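Corka Hand Gripper - Finger Plate Service Kit

Sold by Flitton. Fits all Corka hand-held grippers with the ribbed mount.

If you have had your Corka for a while, you have probably gotten fond of it, and you have probably also noticed that the fingers don't meet quite as crisply as they did on the first day. It happens to every one of them. The finger plates do all the touching, squeezing and bumping, and they get tired long before the rest of the tool does. We put this kit together for people who would like to bring a gripper back to good working order at their own table, with a cup of something nearby and no great hurry.

What you get

2 flat finger plates, perforated, in white
14 screws (you need 12, and we know how floors are)
2 pivot bushings
1 small tube of Sollance dry lubricant
1 hex key
1 printed alignment card

The mount itself is not part of the kit. It seldom wears out, and if yours has a cracked rib you will want the Dumitrescu mount set, which we list separately and which comes in the same bolt pattern.

Changing the plates

Set aside 35 minutes the first time. Later changes go a good deal faster, once your hands know where the screws are hiding. Open the gripper all the way and back the screws out of one plate, working from the tip toward the mount. Leave the other plate alone for now - it makes a very handy reference for which way round everything goes.

Wipe the seat on the mount with a dry cloth and look closely at the roots of the ribs, where dust likes to settle. Press the old bushing out with your thumb and push the new one in until it sits flush. Put a little Sollance on the pivot, work it back and forth a few times, and wipe away whatever squeezes out. Please don't use cooking oil or bike oil. Both of them collect grit, and we have opened up enough gummy grippers to feel strongly on the subject.

Lay the new plate in place and start all its screws by hand before you tighten any of them. Snug is enough. When the first side is done, do the second.

Checking the alignment

Close the fingers on the alignment card. It should be held evenly from top to bottom, and you should feel the same drag wherever you tug at it. If the card swings at one end, loosen that side a half turn, squeeze the handle gently so the plate finds its own seat, and tighten again.

After that, try it on something real. 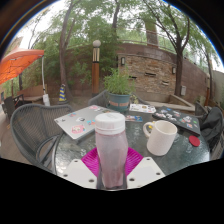 We like to finish with an everyday object that isn't too heavy and has a bit of give in it, and to pick it up slowly, set it down and pick it up again. Do this 7 times or so and watch the plates as they come together. You want both of them to arrive at the same moment. If one gets there early and pushes the object toward the other, the bushing on the late side is usually sitting a hair proud, and a firm press will put it right.

Looking after it between changes

A dry brush along the holes in the plates now and then keeps them clear. Store the gripper with the fingers slightly open so the spring can rest. If you work outdoors a lot, wipe the plates down before you put the tool back in its case, and give the pivot a fresh touch of lubricant at the start of the season - March is when we do ours.

Plates used on smooth, light things can last up to 14 months. Gravel, tools and rough boxes will wear them a lot sooner, so go by how the grip feels.

Will it fit mine?

Look at the back of the mount. If the ribs fan out from the center, this is your kit. The older square-backed Corka takes a shorter plate, and we still keep a few of those in a drawer, so do write and ask. The color of your mount makes no difference to the fit.

Spare screws and bushings are also sold in small bags on the Corka parts page.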